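Notebook, simulation bench, Orkedthorpe workshop
November, 9:40 a.m.
Subject: Runex simulation kit, trial license, review in progress

The kit was installed on the second workstation and the supplied room was loaded without changes to walls, floor or lighting. The wrist view was checked first, with the gripper open and nothing held. Build 414 was used throughout. Load time was some 51 seconds -- acceptable for bench work.

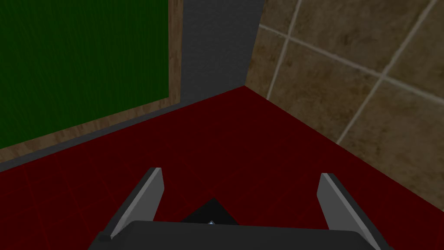
Yuto Ueda asked whether the trial license covers batch runs, and noted that the Dristix package we reviewed earlier charged for them separately. He would prefer to have the answer in writing before any purchase request is made.

The vendor's terms do not settle the point. A query has been sent to Hyun, the reseller, under ticket 344. Until a reply is received, runs are to be started by hand and kept to 7 per session. Joint limits in the supplied arm file remain to be compared with our own table -- page references to be added here.

Open: export format for the wrist view; floor friction setting.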